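27 December 2021

My second season with the cricket club

I want to write down my season before I forget it. I started cricket late. Where I grew up we had football and badminton, and I did not see a cricket bat until I was 32. So please excuse me if I use some words of this game in the wrong way.

Our team is called Tondier, after the street where the first players lived. We play in a small weekend league, 20 overs each side. This year we finished fourth, and last year we were last, so everybody is quite satisfied. The final match was in September against Hầu, a team that beat us easily in the spring.

We lost the toss and had to field first. The grass was long and the ball became heavy very early. Gumaro Zepeda opened the bowling for us. He is not fast, but he puts the ball on the same place again and again, and the batsmen become impatient. He took two wickets in his first spell, both of them caught behind. After that came a long partnership, and I dropped a catch at mid-wicket. It was not a difficult one. I looked at the sun for one moment and the ball went through my hands and hit my chest. I still think of it when I try to sleep.

Hầu finished with a total that we thought was too big for us. Our first three batsmen were out quickly, and I went in at number eight, much earlier than I expected. My plan was only to stay there. I made 13 runs, which is my best score until now. Most of them came from one shot, a kind of push behind square leg. I learned it at the indoor nets at Clenen during the winter, where the ball comes slowly and you have time to think. In a real match there is no time, but my hands remembered it.

I was out leg before. I believed the ball was going down the leg side, but the umpire had a better view than me, and I walked. We needed 8 runs from the last over and we got them with 2 balls left. Gumaro hit the winning four over the head of the bowler. I shouted so much that my throat was painful the next day.

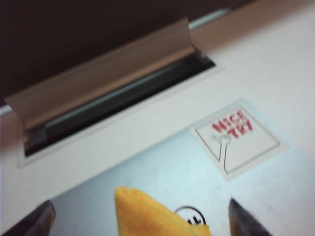
Tuấn Hứa wrote to me after he read my first version of this post, and he says that I am wrong about the last over. According to him the winning shot went over extra cover, and it bounced three times before the rope. He also says that my 13 should be 12, as one run was a leg bye. I checked the scorebook and it gives me 13, so I will leave it like that. For the direction of the four I believe him, as he was batting at the other end.

For the next season I have two wishes. The first is to bowl one complete over without a wide. The second is to change my gloves, because the left one has a hole at the thumb. Flavwood has a pair in my size, but I will wait until the nets open again and try the ones of Gumaro first.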